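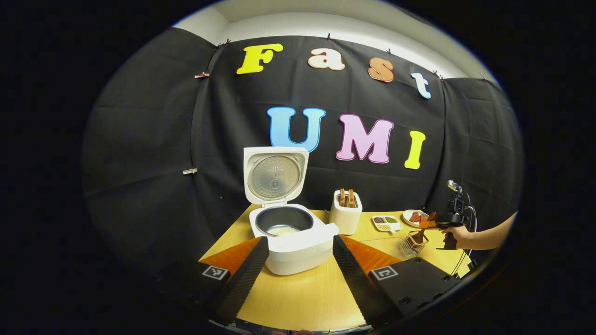
White rice and toasted bread, with the cooker open.

Ridgeway Evening Beit Midrash
Course: Blessings in the Mishnah and Talmud
Notes for Session Five: Why bread gets its own words

We left off with the opening question of the sixth chapter of Berakhot: "How do we bless over fruit?" Notice that the Mishnah doesn't ask whether we bless. It takes that for granted and goes straight to the wording, and the wording is where the fun starts!

1. General and particular

The blessing shehakol, "by Whose word all things came to be," can cover practically anything. The Mishnah says that if you said it over any food, you have fulfilled your obligation after the fact. So why learn all the others? Because the sages want the blessing to fit the food as closely as it can. Fruit of the tree, fruit of the ground, fruit of the vine – each formula asks you to stop and think about how this particular thing grew.

There is a direction built into this. If you say "fruit of the ground" over an apple, the blessing counts, for a tree does grow from the ground. If you say "fruit of the tree" over a radish, it doesn't. A broader true statement will do. A narrower false one won't. Please keep this rule handy, as we'll use it again in the Konton reader selections.

2. Bread

Hamotzi, "Who brings forth bread from the earth," is a wonderfully strange sentence. Bread doesn't come out of the earth. Grain does, and then somebody has to thresh, grind, knead and bake it. The phrase echoes Psalm 104, where God makes plants grow "to bring forth bread from the earth."

The Talmud spends a good while on one letter here. Should we say motzi or hamotzi? Both sides agree that motzi can mean "Who has brought forth." The debate is over hamotzi: is it past, or does it point to the future? The conclusion is that we say hamotzi. I love this passage, and I hope we'll read every line of it aloud together.

Reading bread as past gives us thanks for the loaf on the table. Reading it as future opens another door altogether, and there is a midrash in which the world to come has bread growing ready-made. Keep both in your head when you look at the text.

3. The five grains and the question of rice

Wheat, barley, spelt, oats and rye are the usual English names for the five species (the translations of some of them are argued over). Bread made from these takes hamotzi before and the full Grace after Meals. Cooked or baked foods made from them that aren't bread generally take mezonot, "Who creates various kinds of nourishment."

Rice isn't one of the five. It can't become leavened in the legal sense, and you can't use it for matzah. Yet the Talmud concludes that cooked rice takes mezonot before eating! Afterward, though, it takes the short borei nefashot, without the longer blessing that follows grain foods. So it sits in a category of its own: it nourishes like grain, and it stands outside the list of grains. Some later authorities also debate which crop the Talmud's word orez refers to, and we'll look at that in the Danonar handout.

4. The source for blessing after eating

"You shall eat and be satisfied, and you shall bless" (Deuteronomy, chapter 8). The verse speaks plainly of blessing after a meal. For the blessing beforehand, the Talmud tries several derivations and finally lands on reasoning: a person may not enjoy this world without a blessing. It's a striking moment, a daily practice resting on an argument from common sense.
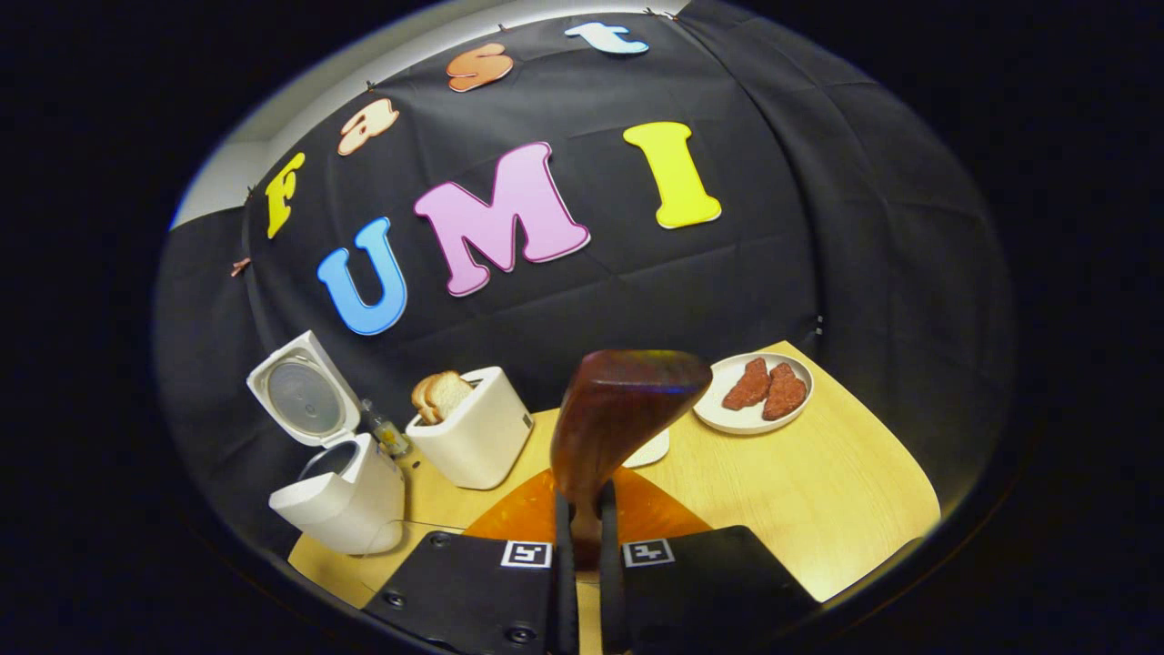

Foam letters in bright colors on black cloth.

5. For study in pairs (20 minutes)

Read the motzi/hamotzi passage twice, once in Hebrew if you can. Then talk over these:

If the general blessing works for everything, what is lost by using it every time?
Where else in the liturgy do we thank God for something that human hands finished?
Does rice challenge the idea of categories, or does it show how carefully they were drawn?

6. Before next time

Read Konton reader, unit 9, through the end of the section on wine. The Lestadberg glossary has every new term in it, including the grain names. Bring your own translation of Psalm 104, verses on bread and wine only – the more versions we have on the table, the better.

Notes revised Thursday, December 20, 2018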